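Wrist camera blur and cube color labels, Gareck cell
January, entry by Yevdokiia Romaniuk 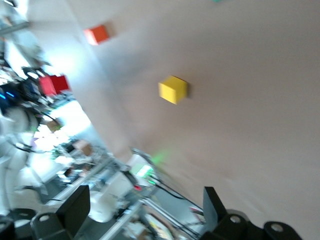

Wrist view with arm motion blur. Yellow cube near center, orange and red toward the far side.

Went through the wrist frames from the Brudix pick runs. Pulled 440 and labeled them by hand. 372 are sharp enough to use as they are. The other 68 go in a separate blur set.

In the frame pasted in, yellow keeps two clean faces and a usable edge. Orange is softer. Red smears into two tones, pinkish on the left and deeper on the right, and the segmenter splits it into two blobs. Same fault in 23 others from the blur set.

Tried merging blobs by hue distance before the size check. Fixes red, but now joins red to orange when they sit close. Threshold back to 12 for the time being.

Yaroslav Panasiuk wants exposure time cut by half. The bright patch left of the table would clip less too. Need to check gain noise on the dark gripper fingers first, as the mask uses them.

Next: rerun the blur set at short exposure, 96 frames per speed setting.

Recent entries
Hasteck mount, hand-eye calibration repeat
Yeh planner timeouts
Gripper finger mask, second version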